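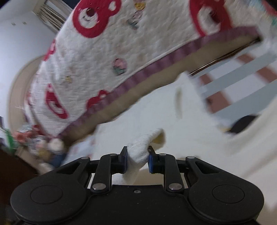

Vol. 4, page 141

The linen service I work for, Kasdale, has decided that towels are the future. For the past four months a few of us have gone out to customers' homes holding a gripper in one hand and doing with it what we used to do with ten fingers. The gripper has two. They have blue pads on them, and they pinch a terry-cloth towel about as gracefully as I'd pick up a dead mouse.

The idea is that a machine will learn the job from watching us do it badly. The people from Zedis, who sell the system, never put it that way. They say "demonstration." I have given 1,398 demonstrations, according to the tally on my pay slip, and I'd guess a hundred of them were something I'd want my mother to see.

I am not against it. My wrists are fifty-three years old and have been folding since high school. If a robot wants the fitted sheets, it can have them with my blessing, along with the king-size duvets and anything that comes out of the dryer in a knot. What bothers me is how the work changed before any robot showed up to do it.

I used to walk into a child's bedroom, see the quilt with the red bears on it, and know without thinking which end went at the pillow. I'd have the bed made while deciding what to cook for dinner. Now I think about the towel. I think about its corner. I approach the corner, close on the corner, and lift the corner, slowly, because Zedis likes slow. By noon I have had more thoughts about corners than in the thirty years before, and dinner is cereal.

Then there is the matter of being good at it. Under the old arrangement, the fast people were the good people, and everybody knew who they were. Under the new one, the clumsy are prized. A dropped washcloth is useful, we're told, as long as you pick it up again. One of the slowest folders on our crew got a bonus in March. The fastest asked to go back to the plant, where she can be quick in peace.

Management at Kasdale says no jobs will be lost, and for now I believe them, mostly because some 100 of us are needed to teach the thing what a hem is. I'd still like two questions answered in writing. When it can fold, do we get paid for having taught it? And who gets sent out on the day it meets a bunk bed?

I asked at the last staff meeting. They wrote both down on the whiteboard, under "parking."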